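Share 694 | Comments 539

Blue Sorting Tray and Bucket Set, by Sulis

I've sold this little set for years and I still get silly about it! The tray is shallow enough that small hands can reach right in, and the two buckets nest for storage (a big plus in my closet). Item 1858, in stock until December.

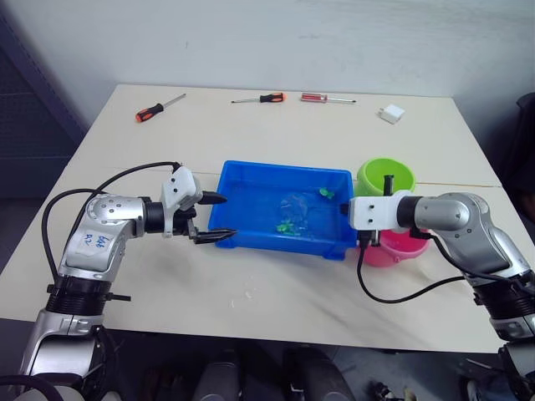
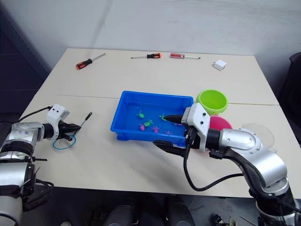
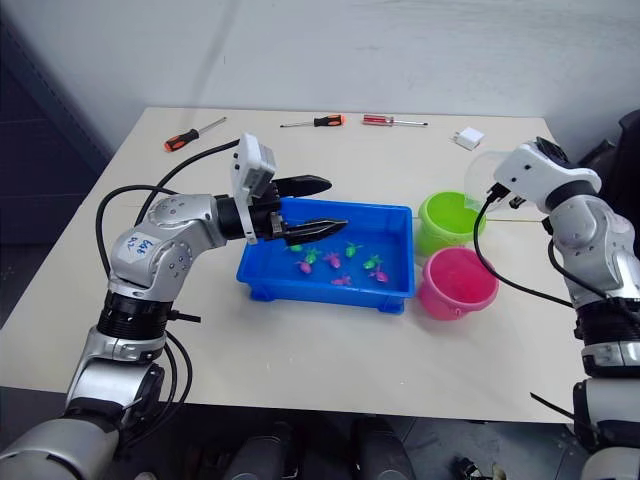

My favorite way to play is a color hunt, and kids ask for it over and over. Pour in a shallow layer of water, drop in green and pink sea critters, then send each one home to its own color, lime green or pink. Two kids can share one tray – mine do, with plenty of splashing. Questions? Ask for Hamdia Weldu at extension 605.

This site uses cookies. Accept | Settings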